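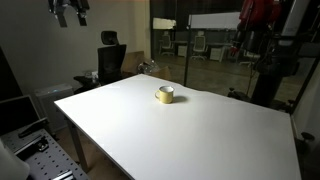

*A pale yellow mug, handle to the left. Write down what you would pay for it, fold the paper, and put it in your pocket.*

# Session 6: Mine, and therefore better

Introductory Economic Behavior, Stornesley
Notes by Makis Konstantinidis. They go with the lecture and make less sense without it, though I have been told the reverse.

Read before class: Stisiven reader, the chapter on exchange, up to the part with the graphs. The part with the graphs is next time.

## Where we left off

Last session we built a demand curve out of your opinions about sandwiches. The curve sloped down, as they do, and we all felt competent. Two assumptions got us there, and I slid past both of them quickly:

- A person has a value for a thing, and it sits in their head waiting to be asked for.
- The value doesn't care who is holding the thing at the moment.

The first one is shaky and gets its own session in February. Today is the second one.

## The setup

You need a room of people and a pile of cheap, identical objects. Mugs are traditional in this line of work. They cost little, everybody knows what they do, and few people arrive with strong views on them. Pens and chocolate bars have also been used, but chocolate gets eaten before the second round.

Half the room is handed a mug and told it is theirs to keep. The other half is handed nothing and told they may look at a neighbor's. Then everybody fills in a form:

- **Owners** write the lowest price at which they would sell. Call this WTA, willingness to accept.
- **Non-owners** write the highest price they would pay. Call this WTP, willingness to pay.

We work out the price at which the number of sellers equals the number of buyers, and trades happen at that price for real money. Real money matters. When it is only pretend money, people become very generous and slightly philosophical.

### What the plain theory says should happen

The mugs were handed out at random, so the people who like mugs should be spread evenly across both halves. Half the mug lovers have one already. The other half don't, and would like one. So half the mugs ought to change hands.

With 40 people in the room there are 20 mugs, and we should see 10 trades. Keep that number near you.

### What tends to happen

Far fewer trades than that. Sellers ask for a good deal more than buyers offer, and the mugs mostly go home with whoever was sitting in the lucky seat. The gap between WTA and WTP is what people call the **endowment effect**.

Be careful with the size of the gap. You will see a ratio of two to one quoted as if it were the boiling point of water. It moves around a lot, depending on the goods, the people, the instructions and how long the owners have been sitting there with the thing in front of them.

In class last year the middle seller asked $6 and the middle buyer offered rather less, and one seller wanted $70. Asked why, he said it was a good mug. He had owned it for four minutes. I have left him in the data, where he does no harm: the market price doesn't care how far above it you are, only that you are above it. (Check that you see why. It comes up again in the problems.)

## Three explanations, none of them complete

### 1. Loss aversion

Giving up a mug feels like a loss, getting one feels like a gain, and losses weigh more. The seller is pricing a small bereavement and the buyer is pricing a small treat. It is the explanation in most textbooks, including ours, and it does a lot of work with one idea.

Its trouble is that it needs a **reference point**, meaning whatever you compare your situation to. In the mug room the reference point is obvious. Outside it, I am less sure. If you were promised a raise and got half of it, is that a gain or a loss? You know how it felt. The model has to be told.

### 2. Bargaining habits

Most of us have learned to ask high when selling and offer low when buying. If you have ever sold a couch to a stranger you will recognize the reflex. In the mug room it is a mistake, because your form doesn't move the price much and bluffing can only cost you a trade you wanted. But habits don't read instructions.

This one has a testable side. Give people practice rounds, explain the rules until they groan, and see whether the gap shrinks. In some studies it shrinks plenty. In others it stays put. The argument over which studies did the explaining properly has been going for decades and is conducted with great courtesy in footnotes.

### 3. Not being sure

Suppose you have no idea what a mug is worth to you. A cautious seller then asks for enough to be safe, a cautious buyer offers little enough to be safe, and out comes a gap with no special feelings about losses. Both are protecting themselves from looking silly later, a motive we underrate in this course because it is hard to put on an axis.

> **Margin question.** Which of the three would predict a gap for a twenty-dollar bill? What would you expect to find if you tried it? (You may not try it with mine.)

## The income objection

Somebody always raises this, usually from the back, and it is a fair point. Owners have just been given a mug, so they are richer than non-owners by one mug. Richer people may value everything a little more. Couldn't that be the whole story?

It could be part of it, but for cheap goods it is a tiny part. The neat way to check is to add a third group, the **choosers**. They own nothing. For each price on a list they say whether they'd take the mug or the cash. A chooser is in the same money position as a seller: both will walk out with a mug or an amount of money. The only difference is that the seller already has the mug.

If income is the story, choosers should look like sellers. They generally look more like buyers.

| Group | Starts with | Ends with | Question asked |
|---|---|---|---|
| Seller | Mug | Mug or cash | Least you would take? |
| Chooser | Neither | Mug or cash | At what price is cash better? |
| Buyer | Own cash | Mug, less cash, or own cash | Most you would pay? |

Copy this table into your own notes. Most of the lost marks on the last midterm came from people mixing up the middle row with one of its neighbors.

## Out of the classroom

**Free trials.** A company that lets you keep the mattress for a month is being nice, and is also moving your reference point into your bedroom. Sending it back now means giving something up. It also means finding a box that size, so a stubborn return rate isn't clean evidence for anything in this session. Friction and feeling push in the same direction and are very hard to pull apart.

**House sales.** Owners remember what they paid, and they remember the weekend they spent on the bathroom tile. Buyers see tile.

**The Courtois-Dravetti problem.** This is the made-to-measure case in your packet. Courtois owns a field, Dravetti would like to graze animals on it, and we ask whether it matters who holds the right at the start. The standard answer is that with clear rights and cheap bargaining, the field ends up with whoever values it more. Now let the value depend on who holds it. Courtois wouldn't sell for less than $18 an acre. Had Dravetti owned it from the beginning, Courtois wouldn't have paid anything close to that. So who values it more? The question has lost its floor. Spend some time being bothered by this before reading the solution, which is shorter than you'd like.

**Who doesn't show it.** People who trade for a living tend to show a smaller gap, at least for the things they trade. A dealer who takes stock in order to pass it on never quite gets around to feeling it is theirs. Whether trading teaches this, or whether the sentimental dealers simply went broke, is a selection question (see Session 4, and my handwriting on the board in Session 4, for which I'm sorry).

## Things to avoid writing on the exam

- "People are irrational." Say which prediction failed and by how much.
- "The endowment effect proves loss aversion." The effect is a pattern in the data. Loss aversion is one account of it.
- "Sellers are greedy." Possibly so, but they were assigned by seat.

## Problems

1. A room has 40 people and 20 mugs, handed out at random. Explain in three sentences, without algebra, why the plain theory predicts 10 trades. Then say what it would predict with 30 mugs and one mug per person at most.
2. A seller raises her asking price from $6 to $70 while the market price is $5. What changes? Repeat with a market price of $18.
3. Design a version of the experiment that separates explanation 1 from explanation 3. You have a small budget and one afternoon. Say what result would make you change your mind.
4. Take the slip out of your pocket. Suppose the mug had been yours since breakfast, and write down the lowest price you would take for it. Bring both numbers next time. If they are identical, bring them anyway, and expect to be asked about it.

Hand in 1 to 3 on paper. Late work is accepted until noon, at which point I go to lunch and take the folder with me.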